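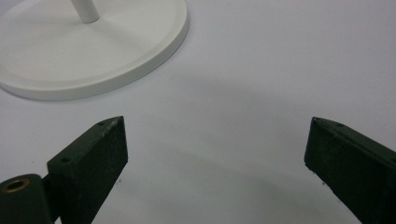 *Photo credit: Harkdale Technical Press / Plaretti teaching bench*

# Chapter 2: What Does a Gripper Cost?

Ask a class to price a robot cell and most hands go straight to the arm. It's the big, exciting purchase! But the arm never touches the work. The fingers do, and this chapter is where we start spending money on them.

Look at the two fingers in the opening photo, spread wide over a white tabletop, with small holes along their upper edges and light scuffs near the tip of the left one. A buyer can learn a lot from parts like these. Holes raise a question about what can be bolted on later. Scuffs raise a question about spares, and spares belong in the budget from the first draft.

Then look past the fingers to the round white base with its slim stem. Would you grip the stem or the rim of the disc? Your answer changes the opening you need and the shape of the fingertip - and both of those change the price.

We'll follow one purchase all the way through. Bakoveo, a small shop that packs household goods, has two quotes on the desk. The first, from Mazandarani, is $1,191 for a gripper with one set of fingers. The second, from Plaretti, is $2,075 and includes spare fingers, a mounting plate and a cable. Which is cheaper? You can't tell yet, and finding out is the fun part.

By the end of the chapter you should be able to:

- write a one-page list of the objects a gripper must handle
- separate the purchase price from the cost of running it
- work out when a worn finger should be replaced
- compare quotes that don't include the same things

Keep a calculator handy. The spare finger pads in our case cost $73 a set, a figure that looks tiny beside either quote. In Section 2.3 you'll multiply it across a few years of steady use and see how it fares.

**Before you read on:** pick an object within reach and write down its widest point, its narrowest point and the place you'd choose to hold it. Save your notes. You'll turn them into a purchase request in Section 2.1.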